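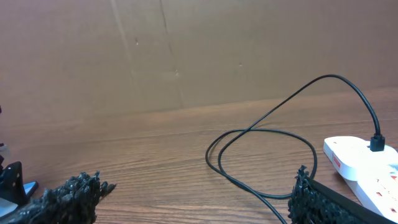

Why do batteries run out?

Batteries run out when the chemicals inside them get used up. A battery makes electricity by letting one chemical change into another, slowly, a bit at a time. When most of the changing is done, no more push. The toy stops.

OK that is the short answer. Long answer coming up, and it has a lemon in it.

What's in there anyway?

It's easy to think a battery is full of electricity, like a juice box is full of juice. Lots of grown-ups think so too. But no. A battery is full of chemicals – pastes, powders, bits of metal – and the electricity only gets going when you connect it to something.

Every battery has three main parts.

First, a minus end. On the outside of the battery it's the flat end, with a little – sign near it. Inside, that side connects to a material that likes to give away electrons.

Second, a plus end. The bumpy one, on a regular AA. Inside, that side connects to a material that likes to grab electrons.

Third, the stuff in the middle. It has a long name, electrolyte (say it: ee-LEK-tro-lite). It keeps the two sides apart but lets some tiny particles through.

Electrons, quickly

Everything is made of atoms. You, your socks, a pickle. Atoms have even smaller bits called electrons zooming around on the outside of them. In metals some of the electrons are pretty loose and can wander from one atom to the next. When lots of them drift along in the same direction, we call it an electric current.

Do they go fast? Weird one. The electrons themselves creep along a wire slower than a snail in most cases. But they are all packed in, like marbles in a tube, so when you push one in at this end, one pops out the other end nearly right away. That's why the light comes on as soon as you flip the switch.

So why do they move?

Because one side of the battery has too many and the other side wants them. Think of a slide. Kids crowd up at the top (minus end) and the bottom is wide open (plus end). But there's a gate. The gate is shut untill you connect a wire, or pop the battery in a flashlight and switch it on. Gate opens, down they go.

Can't the electrons just go straight through the middle of the battery? Shorter trip! Nope, the electrolyte won't let them. They have to take the long way, out the minus end, through the wire, through your flashlight bulb, back in at the plus end. And on the long way they do work for us. Light a bulb. Spin a fan. Play the annoying song on your little brother's fire truck.

The whole loop is called a circuit. Same beginning as circle. If there's a gap anywhere, everything stops. A switch is just a gap you can open and close with your finger.

Try it: the lemon battery

Ask a grown-up first. You need:

one lemon, a juicy one
one clean copper penny (or a bit of copper wire)
one galvanized nail – galvanized means it has a zinc coat
two wires with clips
a cheap voltmeter, if someone in your house has one

Roll the lemon on the table with your palm, press kind of hard. You want the juice loose inside. Have the grown-up cut a small slot for the penny. Push it in halfway. Push the nail in a little way off. They must not touch each other inside the lemon!

Clip one wire on the penny and one on the nail. Touch the other ends to the voltmeter. You should get a bit less than one volt.

The lemon juice is your electrolyte. The zinc gives electrons away, the copper side takes them. One lemon is too weak to light a flashlight bulb, sorry. Four lemons hooked up in a row, penny to nail, penny to nail, might get a small red LED to glow very faintly. Turn the lights off to see it. If it doesn't glow, flip the LED around, it only works one way.

Do not eat the lemons after. Bits of metal have gone into the juice. Trash.

Zihan Shao, who is nine, wrote in to ask if a potato works. Yup. So do pickles. Boiled potatoes work better than raw ones, so that's a good one for the science fair.
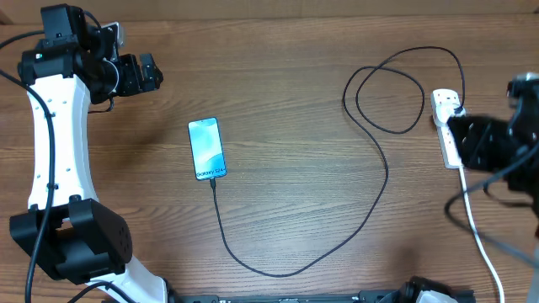

Reading time: 11 minutes

Part two! Batteries you can fill back up

The batteries in a TV remote are mostly the use-once kind. Chemicals change, they're done, off to the recycling box. But the battery in a phone or a tablet can be charged again and again. How come?

With some chemicals the change can be run backward. When you plug in the charger, electricity from the wall pushes the electrons the other way, back up the slide. The kids are at the top again. Ready for another ride.

Most rechargable gadgets use lithium-ion batteries. Lithium is a metal, very light, lighter than any other metal there is. An ion is an atom that has lost or gained an electron. When you use the battery, lithium ions float from one side to the other inside, while the electrons go around the outside through your screen and your speaker and so on. When you charge it, everybody goes home again.

What does the percent mean?

Say it shows 87. It means the gadget thinks the battery has 87 percent of what it can hold right now. Thinks! There's no window in there to look through. A little chip measures the push coming out of the battery and keeps track of how much has gone in and out, and then works out a number. Mostly it's a good number. Sometimes it's a bit off, and that's why an old phone can say it has plenty left and then go dark on you.

Why do they get old?

Each time a battery fills and empties, a tiny bit of the inside gets gunked up or cracked. Some of the lithium gets stuck and can't make the trip anymore. You won't notice for a long time. But after a few hundred full charges, the battery holds less than it did when it was new. So the gadget needs charging more often.

Heat makes it worse. Leaving a tablet on the dashboard of a car in July – bad idea. Cold is different. Cold slows the chemicals down, so a battery might seem dead when you're out sledding and then perk up again indoors.

Made-up numbers time. Pretend your game has a battery that plays for 2768 seconds when it's new. How many minutes is that? Divide by sixty. A bit more than 46. Now pretend it's an old battery and only lasts half as long. Work it out on your fingers or a calculator, I don't mind which.

Big batteries and small ones

A battery can be as small as a shirt button. There's one in a watch, or in a singing birthday card. Careful with these, they are really dangerous if you swallow one, even if it's run down. If a little kid ever swallows one, or you think they might have, tell a grown-up THAT SECOND so they can call for help. Not later.

A car has a heavy one full of lead and acid to get the engine started. Electric cars have a huge pack under the floor, made from hundreds or even thousands of small cells joined together. And some power companies have buildings or whole rows of big metal boxes full of batteries, to save up power from solar panels in the afternoon and give it back in the evening when everyone's cooking dinner.

Cell or battery? One unit is a cell. A bunch of cells hooked together is a battery. So an AA is really a cell, but everyone calls it a battery and you can too.

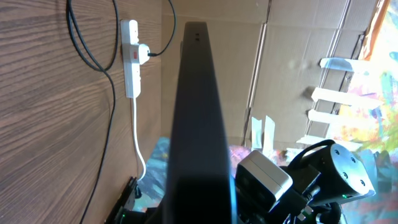
Power strip with a white plug in it.

Wall power is different

A battery pushes electrons one way only. It's called direct current, or DC. The electricity in the wall goes back and forth, back and forth, 60 times every second in the United States. That's alternating current, AC.

Phones and tablets can't use AC. So the charger has a job to do. It takes the wiggly, strong wall electricity and turns it into a steady, much gentler push. Some of the energy gets lost as heat while it does this. A charger that's a bit warm is normal. If it's too hot to hold, or smells funny, tell a grown-up and don't touch it.

Wall power is way stronger than an AA too. An AA gives one and a half volts. A regular outlet in the United States gives 120. It can hurt you badly or kill you, so no experiments with outlets. Ever. Lemons only.

Rules

Never cut, poke or squash a battery. Some of them can catch fire.
Never put loose ones in a pocket with coins or keys. The metal can join up the two ends and get very hot.
Don't mix old ones and new ones in the same toy.
If it's leaking white crusty stuff, don't touch it, get a grown-up.
Swollen phone battery? Puffy like a pillow? Stop using it. Grown-up again.
Dead rechargeables don't go in the trash. Lots of hardware stores and libraries have a drop-off box.

Words to know

Atom – tiny bit of stuff that everything is built from
Electron – even tinier, with a minus charge
Circuit – a loop electricity can go around
Electrolyte – the middle stuff in a battery
Ion – atom with an electron missing or extra
Volt – how we measure the push

More questions you sent

Do batteries weigh less when they're empty? Not that you could feel. The chemicals changed but they're all still in there.

Why do AA and AAA have the same volts if one is bigger? Same chemicals, same push. The bigger one just has more of them so it lasts longer.

Can you charge a regular AA? No! Only if it says rechargeable on it. The other kind can leak or pop in a charger.

Next time: magnets, and why your fridge has so many.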